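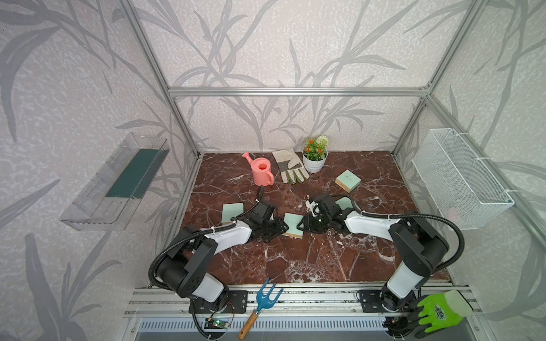
What a changed background does to a trained policy

2018-01-06

I finally have numbers from the background test, so I am writing them up before I forget how I got them. This is the follow-up to the post from September, where I said that our two-arm policy did well in the cell it was trained in and badly in the one next door. I wanted to know how much of that came from the look of the cell and how much came from everything else.

The task is the one we call Salex. Two arms work together on small square pads that lie on the floor of the cell. They have to take a pad between the two grippers, lift it and set it down flat on a marked spot. A trial counts as a success if the pad is flat and inside the mark when both grippers have let go. It does not count if one arm drags the pad there alone, which the policy likes to try.

All the training data came from people driving the arms by hand. There are 3000 demonstrations in total. The older set, Brandeo, was recorded in one cell with plain gray walls and a plain floor and nothing in it except the pads. The newer set, Bashir, has the same number of demonstrations as Brandeo, so each is half of the total. For Bashir we changed the wall covering, the floor covering and the loose objects after every block of recording. Patterned wallpaper, marble, garden tools, gloves, toys, plants, whatever we had. The pads and the arms stayed the same.

I trained one policy on each set, with the same network, the same number of steps and the same camera position. Then I ran both on setups neither had seen. Each policy got 108 trials. The starting pad positions came from one list, made ahead of time, and both policies used it in the same order.

Results on the unseen setups:

Trained on Brandeo (plain cell): 33 successes out of 108
Trained on Bashir (changed cells): 61 successes out of 108

Both are lower than I would like. The gap between them is still bigger than I expected from changing wallpaper.

I went back through the failures of the plain policy and most of them looked alike. One arm went to the right place and the other stopped short or went to something that was not a pad. Pale objects drew it the most. It also had trouble with floors that had strong lines in them. With veined marble it would sometimes close the gripper over a white vein a good distance from any pad. The left arm did this more than the right, and I have no explanation for that yet.

The Bashir policy fails in a different way. It almost always goes to a real pad, but when several pads are out at once the two arms sometimes pick different ones. Then they sit there, each holding its own pad by a corner, until the time limit. That is a coordination problem and I do not think more wallpaper will fix it. The demonstrations have a weak spot here. The people driving the arms each had their own habit for which pad to take first, and we never told them to agree.

A few notes on method for anyone who wants to do something like this.

Keep the pad positions fixed across policies. In my first try I let the pads land wherever they were dropped, and the spread between two runs of the same policy was so wide that I threw the whole batch out.

Crumbs and bits on the floor matter less than I thought. I spent a long time cleaning early on. Later I ran the same start positions on a clean floor and on a dirty one and could not tell the results apart.

Changing the lighting is a separate question. I kept it fixed for this test. I know it matters, and I would rather measure it alone than mix it in.

I should also say what this does not show. It is one task with one kind of object and one pair of arms. I changed walls, floor and clutter together, so I can't say which of the three did the work. My guess is the floor – the grippers work right against it and it fills most of the camera view near the pads – but a guess is all it is.

The next round is called Jastotier and it splits those three apart. One set will change only the floor, one only the walls, one only the loose objects. I am also writing a rule for the drivers this time: nearest pad to the center goes first, and both arms go to it together. The sets will be smaller, and recording starts once the new floor sheets are cut to size. Two of the old ones had started to curl at the front rail and I don't want that in the data.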